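3.2 Corpus and sampling

The corpus consists of political news articles published by regional outlets in the Novora district during the campaign for the provincial assembly. Articles were retrieved from the Prutico archive, which stores the full text of each item together with its headline, dateline, and time of first publication. The archive was queried on 22 July 2022. Items that had been revised after publication were kept in their earliest stored version.

The initial query returned 3000 articles. Opinion columns, readers' letters, and live blogs were removed by section tag, as were items containing fewer than 60 words. The search term "Famine" produced a large number of false matches, most of them in coverage of a relief bill that was before the assembly at the same time. These were retained only if the article also named a candidate or a party list.
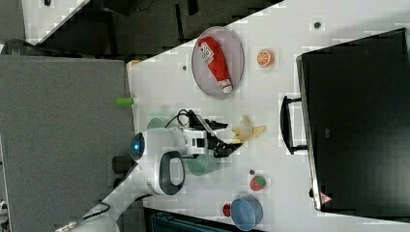 A stratified sample of 600 articles was then drawn from the remaining items, with outlet and week of publication as strata. Outlets that closed their websites before the end of the campaign were treated as a single stratum. No weighting was applied at this stage. The unit of analysis is the article, and the headline was coded separately from the body in all cases.

Agency copy presented a difficulty. Several outlets run the same wire report under different headlines, often with the final paragraphs removed to fit the page. Treating each version as an independent observation would overstate the agreement between outlets. Each article was therefore compared with the others from the same week using the Ó Gríofa overlap score, and pairs above the threshold were assigned a common source code. The article was kept in the sample, but standard errors in Section 4 are clustered on that code.
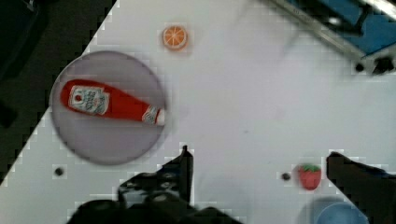 3.3 Coding procedure

Each article was read by 2 coders working from the same written guide. The coders recorded the main actor, the stage of the campaign referred to, and whether a claim made by one party was accompanied by a response from another. A response was counted only if it was attributed to a person or office and appeared in the body text. Phrases such as "could not be reached" were coded as an attempted response and held in a separate category.
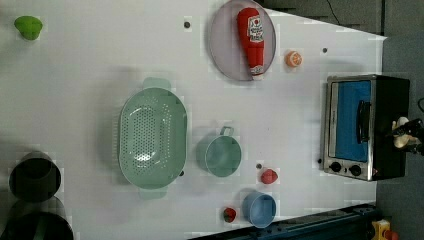 Figure 2. White tabletop seen from above, with a round plate and a red ketchup bottle lying across it.

Disagreements over the main actor were most common in articles on coalition talks, where the headline and the opening sentence frequently named different parties. In such cases the body text took priority. The response variable was coded with fewer disagreements, and the attempted category is merged with "no response" in the main models. Results with the two categories kept apart are given in the appendix.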